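Can it put the tea away yet? Notes for the April talk on machines and small chores
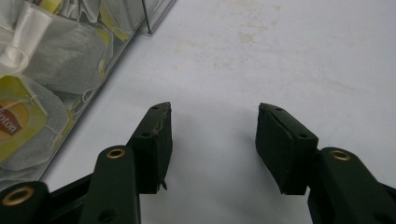
Two-finger gripper, open, with a clear box of tea bags on the left.

SLIDE 1. Opening

Say hello, check the mic reaches the back row. Clicker is slow, press once and wait.

The question I get most from people outside the field is when they can buy a machine that does the housework. The question I get most from people who run small shops is nearly the same, except they want it to restock the break room and sort returns. I'm going to use one chore for most of the talk, and it is a small one. Tea bags in a box.

Leave the picture up while I talk. Point to the tags and the white strings. The strings are the part I want them thinking about.

SLIDE 2. What the chore is

Ask the room how they would tell a new hire to do this job. Somebody will say "just put the tea bags in the box." Good, use that.

Then go through what the sentence leaves out. Which way up does the bag go? What happens to the string? If the tag is caught under another bag, do you pull it or leave it? A person answers all of that with their fingers and never hears the question.

Take a few answers from the floor if they are lively. Don't let it run past the time for the next slide.

SLIDE 3. The gripper

Go back to the picture for a second. Two fingers, each with a dark rectangular pad at the end. The left pad has scratches along its upper edge and a small frayed tab at the lower inner corner. Worn pads matter in this line of work. A pad that grips well in the first week may let a thin thing slide later on, and the software doesn't know the pad has changed unless someone tells it.

Two fingers can do more than people expect. They can pinch, push, drag and press. They can't easily roll a string between finger and thumb to find the end of it.

If asked why we don't use a five-finger hand: cost, repair time, and more joints to control. Plenty of people do use them. We chose not to at Evus.

SLIDE 4. Our numbers

Keep this one short. They will want the table, tell them it's in the handout.

We ran the tea bag chore 100 times at the Brurnetska site, one bag per try, from the table into a box. The bag ended up in the box on 80 tries. Of those, 27 had a string or tag left hanging over the rim.

Pause here. Ask whether those 27 count as done. At home, most people would say yes. A café owner we showed it to said no, she would have to tuck every one of them in herself. Same result, two different grades.

So when someone quotes a success rate, ask who decided what success was.

Also say that these were single bags laid flat on a bare table. We have not run the same count with bags in a pile.

SLIDE 5. Where it goes wrong

Three kinds of trouble, in the order we see them.

Mesh bags. They are see-through, and the camera has a hard time with see-through things. The software often puts the edge of the bag in the wrong place.

Clear boxes. Same problem again. A clear wall shows you what is behind it and gives you a reflection on the rim as well. Early on, our arm kept trying to go through the wall. We put tape on the box and it got better. Then we took the tape off, because nobody at home is going to tape their boxes.

Strings. A string can lie across a bag you didn't mean to touch. Pick up one and a second comes along.

(If the Marinescu clip works, show it now. If it doesn't start on the first click, skip it. Don't stand there fixing it.)

SLIDE 6. Training by showing

A person guides a gripper through the chore by hand, and the system learns from the recordings. We collected 700 of these for small kitchen items. Tea was one item in the set.

Things I would tell anyone starting:

Let people do it their own way, then look at how much they differ. Ours differed a lot on where to pinch the bag.

Keep the clumsy ones. A recording where the person drops the bag and picks it up again teaches something the clean ones don't.

Change the table. We used a white one for too long, and the first time we moved to a wood counter the results fell off badly.

SLIDE 7. Shop floor

Switch to the Ladach project. This is the part for the people who came for the business side.

Ladach is a packing room. The items are boxed, the bins are always in the same place, and no one's cat walks through. The machine there does useful work on the evening run. It is slower than a person at the same bench. The manager keeps it because the evening run was hard to staff.

The work got easier for the machine after the room changed. The bins were moved closer and the labels were turned to face one way. That is a fair trade in a packing room. I don't think it is a fair trade in a kitchen, where the family would have to keep the room neat for the robot's sake. Some people in this audience will disagree. Let them, there's time at the end.

SLIDE 8. So, yet or not yet

My answer, said slowly:

For one item, in one place, with a person nearby to fix the leftovers, yes.

For a whole kitchen that nobody has prepared, no. I wouldn't buy one today to save myself time. I would spend more of it picking up after the machine than I would putting tea away.

I don't give a year. If pressed, say that I have given years before and was wrong about them.

SLIDE 9. What we do next

Piles next, then mixed boxes with different brands of tea, then lids. Lids are harder than they sound, as one hand has to hold the box still and we only have the one arm at Brurnetska.

We are also going to log pad wear and change pads on a schedule. At the moment we change them when someone notices.

QUESTIONS

Likely ones, with short answers.

Will it wash dishes? Some groups are working on it. We aren't.

Is it safe around kids? Ours runs with an adult at the stop button. I would not leave it alone with a child.

What does it cost? The gripper is cheap, the arm is not. Send them to the desk by the door for the price sheet.

Can we try it? Yes, after the break. Remind them to tie back long hair and keep coffee off the table.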